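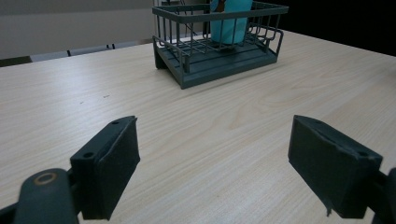 4. Montagem e primeira utilização do escorredor

Antes de pôr o escorredor Quintela ao serviço, vale a pena perder um bocadinho de tempo a escolher-lhe o lugar, pois uma peça destas costuma ficar anos no mesmo sítio e é uma pena andar depois a mudá-la com a loiça lá dentro. Pode ficar na bancada, ao lado do lava-loiça, ou numa mesa de apoio, à vontade de cada casa. Numa mesa de veio claro, o cinzento-escuro do arame destaca-se bem e vê-se logo se o cesto ficou direito ou um pouco enviesado. O pezinho do canto da frente levanta ligeiramente a base, e por isso convém que os pés assentem todos numa superfície plana, sem panos nem individuais por baixo.

4.1 Antes de começar

Retire o cesto da caixa com as duas mãos, pegando pela base e nunca só pelo aro de cima. Deite fora os sacos de plástico ou guarde-os longe das crianças. Guarde a caixa de cartão durante os primeiros 30 dias, que é o prazo que a Bultau dá para trocas.

Vai precisar de:
um pano macio
detergente da loiça, do mais suave que tiver
uma fita métrica
o saquinho com os tapa-pés, que vem colado à tampa da caixa

4.2 Colocação

1. Meça o espaço. O escorredor precisa de 50 cm livres no lado comprido, já a contar com a folga para meter e tirar os pratos sem bater na parede.

2. Lave o cesto com água morna e detergente, passando o pano ao longo das barras, de cima para baixo. As barras são finas e verticais, e o pano desliza melhor assim do que atravessado.

3. Seque tudo muito bem, com especial atenção ao encontro das barras com a base. Se tiver paciência, deixe-o ainda uma noite ao ar.

4. Vire o cesto ao contrário sobre uma toalha e enfie um tapa-pés em cada pé, empurrando até sentir resistência. Entram apertados de propósito.

5. Volte a pô-lo direito, com o lado comprido virado para si, e carregue de leve em cada canto. Se abanar, rode-o um pouco ou procure outro ponto da mesa – muitas vezes a culpa é do tampo, que nem sempre é tão direito como parece.

Nota: em tampos de madeira sem verniz, aconselhamos o tapete absorvente Zuten, vendido à parte. É a única coisa que deve ficar entre o escorredor e a mesa. Ponha-o bem esticado e verifique de novo os cantos.

4.3 Arrumar a loiça

1. Comece pelos pratos grandes, encostados ao fundo, e venha para a frente com os mais pequenos.

2. Deixe os tachos e as frigideiras de ferro para o fim ou, melhor ainda, seque-os à mão. Enchem o cesto num instante e fazem peso só de um lado.

3. Os copos vão de boca para baixo, um pouco inclinados, para a água não ficar presa lá dentro.

4. As facas deitam-se sempre na base, com a lâmina virada para dentro.

5. Esvazie a base ao fim de cada dia. Os rebordos são levantados para segurar a água, mas não fazem milagres, e uma base cheia acaba por verter na primeira vez que alguém puxar o cesto.

Atenção: não mude o escorredor de lugar com loiça dentro. Tire primeiro os copos, depois os pratos, e só então o levante, sempre pela base.

Atenção: não o coloque em cima do fogão, mesmo desligado, nem encostado ao forno. O acabamento aguenta loiça lavada a 76 graus, acabada de sair da máquina, mas não foi pensado para o calor direto de uma placa.

4.4 Limpeza de rotina

Uma vez por semana, tire tudo e lave o cesto como no passo 2 da secção 4.2. Se a água da sua zona tiver muito calcário, e há terras onde tem mesmo muito, junte 2 colheres de sopa de vinagre branco a uma bacia de água morna, passe o pano embebido nas barras e enxague logo a seguir. Evite a palha de aço e os pós abrasivos, que riscam o acabamento e abrem caminho à ferrugem.

Se algum tapa-pés se perder (acontece, sobretudo em dias de grandes limpezas!), peça outro jogo à loja onde comprou o escorredor, indicando o modelo Quintela. Os do modelo Tultau são mais largos e não servem.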